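I nearly missed Oisín Mac Mathúna, because I was looking for somebody who looked like a therapist. He was at the back of the café in a bike helmet, eating soup, and he waved his spoon at me. So that was our start!

Oisín has been running a group for people with health anxiety since October, on the ground floor of the old Gister building (you go in past the dentist). I'd emailed him because I've been a champion symptom-googler since college, and I wanted to know what he'd make of me.

"How many times a day do you check?" he asked, before I'd even got my recorder out. I said I didn't know. "Most people don't. I had a man write it down once, every pulse check, every look at his tongue in the mirror. He got to 40 by lunch and was furious with me."

I asked if the man had been cured by that. Oisín laughed. "No! He was tired, mainly. But he'd never seen it on paper. He thought of himself as a person with a heart problem, and now he had a page of checking to look at. That gave us something to talk about."

The group is called Raltari, a word one of the first members made up, and it meets for 12 weeks at a time. I expected a lot of sharing in a circle. There's some of that, but there's also homework, and the homework sounds awful. You put off looking something up for ten minutes, then longer. You write down what you're afraid of and read it aloud until it gets boring.

"Boring is what I'm after," he said. "People come in wanting me to promise they're fine. I can't, and if I did they'd need it again by Friday. Their husbands and wives have already promised them 100 times."

That one got me a bit, I have to say. My sister has looked at the same mole on my shoulder more often than any doctor has. 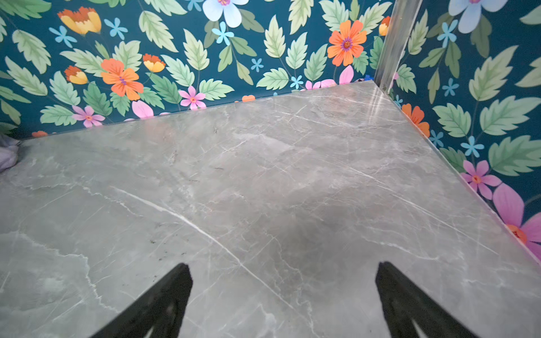

Gray marble pattern and floral wallpaper.

I asked whether he ever catches himself doing it. "Oh, sure. I had a twitch in my eyelid last winter and I was up at two in the morning reading about it. I knew exactly what I was doing and I kept scrolling." And then? "Then I went to bed. I was still worried. You're allowed to go to bed worried."

He finished the soup and asked what my homework would be, if I had to pick. I said I'd leave the mole alone until Sunday. He wrote it on a napkin and made me sign it.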